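어제 수건 얘기 잠깐 꺼냈다가 디엠이 계속 와서 그냥 타래로 정리해봐요. 별거 아닌데 길어질 것 같음 ㅋㅋ

일단 저희 집 빨래 사정부터. 둘이 사는데 수건이 미친 듯이 나와요. 운동하고 한 장, 자기 전에 한 장, 머리 감고 한 장. 세탁기는 Asico 통돌이인데 이사 올 때 전 세입자가 두고 간 거라 탈수 소리가 헬리콥터 수준입니다. 그래도 잘 돌아가서 못 바꾸는 중.

작년 8월에 수건을 싹 갈았어요. 그 전에 쓰던 건 돌잔치, 개업식, 무슨 등산회 이름 찍힌 것들이라 색도 크기도 제각각이었거든요. 개면 탑이 자꾸 무너지는 게 너무 싫었음...

그래서 전부 흰색으로! Salminen에서 나오는 거고 무게는 700g/m² 짜리. 처음엔 1000짜리 사려다가 후기에 장마철에 안 마른다는 말이 너무 많아서 내려왔는데 잘한 선택 같아요. 우리 집은 베란다가 북향이라 두꺼우면 진짜 답 없어요.

흰 수건 관리 어떻게 하냐는 질문이 제일 많았는데, 저는 섬유유연제 안 써요. 쓰면 향은 좋은데 물을 튕겨내는 느낌이 나서요. 대신 과탄산소다 한 숟갈 넣고 미지근한 물로 돌립니다. 숟갈은 밥숟갈이고요 (이것도 물어보신 분 있음)

널 때는 양 끝 잡고 세게 털어요. 팡팡 소리 나게. 이거 하고 안 하고가 마른 다음 촉감이 완전 다르더라고요. 아래층에서 뭐라 할까 봐 밤에는 좀 살살 텁니다.

자 이제 본론인 개는 법. 저는 삼등분파예요. 길게 삼등분으로 접고, 다시 반, 그리고 또 반. 접힌 쪽이 앞으로 오게 넣으면 장을 열었을 때 둥근 등만 쭉 보여서 기분이 좋아요. 호텔식으로 돌돌 마는 것도 해봤는데 맨 밑에 거 빼면 와르르라 한 달 만에 포기.

그리고 꼭 평평한 데서 개세요. 허공에서 개면 귀퉁이가 안 맞아요. 저도 예전엔 드라마 보면서 무릎 위에서 갰는데 그러면 다 마름모가 됩니다 ㅋㅋㅋ 한 번 접고 손바닥으로 쓸어주고, 다음 접고 또 쓸어주고. 이 쓸어주는 게 은근 명상이에요.

아 그리고 플리스! 겨울 플리스랑 수건 같이 빨지 마세요 제발. 저 이거 모르고 베이지 플리스 담요랑 같이 돌렸다가 수건마다 보풀이 하얗게도 아니고 누렇게 붙어서 테이프로 저녁 내내 뗐어요. 지금은 통을 나눠놨습니다. Hekov 칸막이 빨래통인데 한쪽이 수건, 한쪽이 나머지 전부. 단순해서 좋음.

말린 다음에 같은 데 쌓아두는 건 상관없어요. 흰 천이랑 북슬북슬한 베이지가 나란히 있으면 색이 예뻐서 오히려 좋아하는 조합. 주름은 개면서 펴면 되니까 너무 신경 안 씁니다.

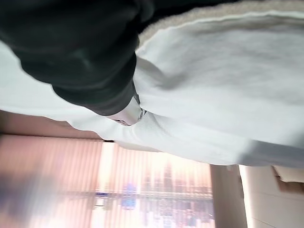

Keisha Esposito 님은 플리스를 뒤집어서 세탁망에 넣으면 수건이랑 같이 돌려도 보풀이 거의 안 붙는다고 하시네요. 대신 세탁망을 꽉 채우지 말고 절반만 채우라고. 오 이건 몰랐어요. 저는 겁이 나서 걸레용 수건으로 먼저 실험해볼게요. 성공하면 이 타래에 이어서 쓰겠습니다.

가격 물어보신 분들도 있어서. 저는 행사할 때 샀고 장바구니 쿠폰으로 1000원 더 깎았어요. 쿠폰은 지금은 내려간 것 같던데 가끔 다시 올라오니까 급하지 않으면 기다려보세요. 장수는 식구 수보다 세탁을 얼마나 자주 하는지로 정하는 게 나아요. 저희는 이틀에 한 번 돌려요.

수건장은 Wunier 거고 한 칸에 최대 9장 들어가요. 더 밀어 넣으면 들어가긴 하는데 뺄 때 옆에 게 같이 딸려 나와서 다시 개야 함. 제가 해봤습니다...

참 새로 빤 건 맨 아래에 넣고 위에서부터 꺼내 쓰세요. 안 그러면 맨날 쓰는 것만 닳아요. 저희 집은 저만 지키는 규칙이긴 한데 ㅎㅎ

다음엔 이불 커버 얘기 쓸게요. 네 귀퉁이 끈 묶는 거 아직도 헤매는 중이라 좋은 방법 아시는 분은 댓글 부탁드려요!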